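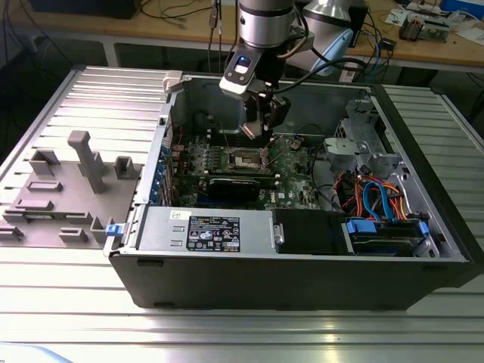 Which part of an old computer should come out first?

The memory, then any expansion card, and only after those the processor, with the mains lead already out of the wall.

That was the order given on the card above Hsiu-ying Peng's bench at Cikside, and she had written the card. The Cevero job did not allow for it. The work order said: tower, will not start, customer wants contents of drive and a cause. The second line had been added by hand and underlined.

Getting at the contents of the drive was simple. She put the case on its side, took off the panel, and copied the disk to a shelf unit overnight. The copy finished at 4 a.m. with no read errors. It held nearly 2,000 files, most of them invoices from a printing firm called Gruvier, which had closed. One folder was named Tsai and held letters. She did not open the letters. The work order said contents, and a copy was a copy whether anyone had read it or not.

The cause took longer.

She began with the supply. It gave correct voltages on every rail under a load of 50 watts and again at a higher one. She tried known good memory in the first slot, then the second, and so on along the board. She took out the graphics card, cleaned the contacts, put it back and tried again. The fans turned for 30 seconds each time and stopped. There were no beeps. She wrote down each step with the time beside it, in the narrow hand she used for anything a customer might later dispute.

By the afternoon the list of possible causes had come down to the board and the processor. A board of that age could be had for less than the cost of the hours already spent on it. She wrote this in the margin and did not add up the hours.

The letters were the difficulty. The file dates ran from one February to the next, and the last had been saved some minutes before the final entry in the system log. She had seen the dates because the copying program listed them. She had seen the names of the files for the same reason. They were all called the same thing, with a number after it, and the last number was 1,000.

She considered the chance that a person writes exactly 1,000 letters and the machine then fails. It was small. She considered the chance that a person writes 1,000 letters and then stops, and that the machine is found later not to start by someone who has come to clear the room. It was larger. Neither was a cause within the meaning of the work order.

She went back to the socket. A processor that has sat under the same clamp for years can lose contact at one pin, and the result looks the same as a dead board. The method is to ease the screws a little at a time, each in turn, so that the bracket lifts level. Force on one side tips the chip. She had taught this to three apprentices and had been obeyed by one.

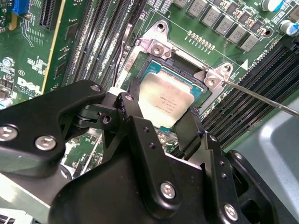 Chih-ming Chiu asked whether she had marked the screws. He spoke from the doorway with his coat on. He said that at his last place they put a dot of paint on each head and a line on the bracket, and then the same tension could be found again, near enough. He said that without the dots you were guessing. He added that he was not telling her how to do it.

"I count the turns," she said.

"And if the telephone goes?"

"Then I start again."

He thought about this and said that the Cevero people had rung. They did not need the machine back. They wanted the copy, and they wanted to be told the cause over the telephone if it was easier, so that it could be passed on to the family.

"What sort of cause do they want?"

Chih-ming said they had not specified one. The woman on the line had asked whether it could have been left running. She had asked it twice.

Hsiu-ying wrote the question down under the last test, with the time. It was a fair question and the log could answer it. The final entry was an ordered shutdown, made from the keyboard. Whatever had gone wrong in the hardware had gone wrong afterwards, with the power off, or on some later attempt by another hand.

She drafted the reply before she touched the screws again. It ran to two sentences. The computer was switched off in the normal way by its user after the last file had been saved. The fault was later and is still being traced.

She read it through, took out "still", and gave it to Chih-ming to read down the line. Then she moved the lamp closer and began the count again from one.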